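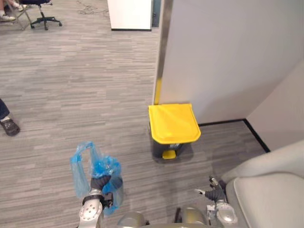 A Joltar two-armed robot with a plastic bag in its left gripper, facing a yellow-lidded pedal bin.

Mukel rents out robots to offices by the month, and its Joltar service covers the small jobs between cleaners' visits: bags, cups, post, chairs pushed back under desks. We spoke to the firm's service manager.

"People ask for floors first, and we don't do floors," she says. "We do picking up and putting away."

Setting up takes 15 days. A fitter marks out the rooms, then staff at Woo, the firm's support desk, go through the job list with the customer. The monthly fee is £712, with grippers and repairs included.

Plastic bags were the hard part. "A bag has no fixed shape. You hold it one way and it hangs another," she says. The current software, Virex, was trained on 102 kinds of bag and wrapper. A pedal bin is a separate job on the list – customers have to say which type they own.

Is it quick? "No. A person is faster. It suits places with 80 desks or more, where the little jobs pile up."

A smaller one-armed model goes on offer in November. She would not give a price for it.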